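Home Latest Council Courts Threads About

Filed under: City Hall

Graça Abreu
August, 4:40 pm

Carvalho council is back in session on the Baritz Street land sale. I'll post updates in this thread.

Deputy Mayor Wahyudi Tjoa says he will not step aside while the ethics office looks at his vote. "I declared what I was told to declare," he said on his way in.

The complaint runs 22 pages. It says Tjoa's brother-in-law held a stake in Baltov, the company that bought the lot. Tjoa says the stake was sold before the vote.

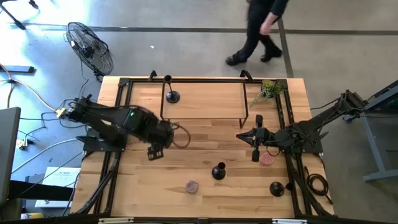 Council clerks got 1,090 emails on the sale before the deadline. Most asked for the vote to be held again. One speaker tonight wants the lot used for job training instead. She got her three minutes and no questions from members.

Motion to reopen the sale has a second. The member from Trirnitz wants the city attorney to speak first, in closed session.

Closed session now. Public is out in the hallway.

Doors open again at 6:15. Motion is put off to the next meeting. Tjoa left by the side stairs and did not take questions. His office says a written statement will come tomorrow.

More threads Next Back to top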